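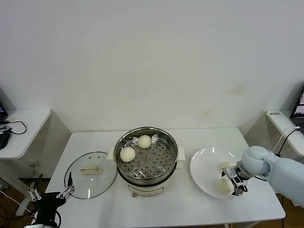 You have to tell us how the platform vote went, one of you wrote under my last post, because the local paper gave the whole state convention two paragraphs and one of them was on parking. Fair enough! I took pages and pages of notes and I've been dying to use them.

So. Day two started for me at the rules session, which I only went to because the hallway outside it had the good coffee. I'm so glad I did. The fight was over whether small counties should get a guaranteed seat on the platform panel, and it was a real fight, with people lined up at both microphones and the chair asking everybody to please, please state their county before they started yelling. There were 800 of us credentialed and you need 500 on the floor for a rules change, and for a long while we couldn't tell if we had them. People were texting their friends to get out of the breakfast line. When the quorum number came up on the screen the back of the room cheered like it was a ball game.

It passed! I'm from Brorby, where a good caucus night means we run out of folding chairs, so I may have jumped up and down a little.

The platform itself took most of the afternoon. I was there for the rural transit plank, the one our table started writing back in February, and I want to brag on it for a second. Our first draft was long and kind of mushy. The Surkisix delegation had their own version that was much tougher on funding but left out evening service completely, and we spent lunch sitting on the floor by the elevators with both versions, crossing things out. What we brought to the floor was 5 sentences. I read it at the microphone with my knees shaking (two minutes is a LONG time up there, and also you blink and the yellow light is on).

Somebody from Boonyarit moved to strike the part on weekend buses. I was so mad for a second, and then she explained that her county already runs them under a different fund and was worried we'd mess that up. We fixed the wording right there, she withdrew the motion, and she came and found me later so we could trade numbers. I love this stuff. I know it's slow and the chairs are terrible, but I love it.

The only vote that hurt was the library one. It lost by 223, and the Florel folks who'd carried it took it hard. They're bringing it back at the next convention and I told them I'd help with signatures.

A few of you asked how to become a delegate. Go to your precinct caucus and raise your hand. In a lot of precincts there are more seats than people, and I got mine the first year because I stayed until the end. You'll pay for your own hotel in most cases — split a room if you can — and bring a sweater, since the hall is freezing.

Tomorrow I'll type up the notes from the candidate forum, including the school funding question that three people dodged in three different ways.

Posted Aug 6, 2026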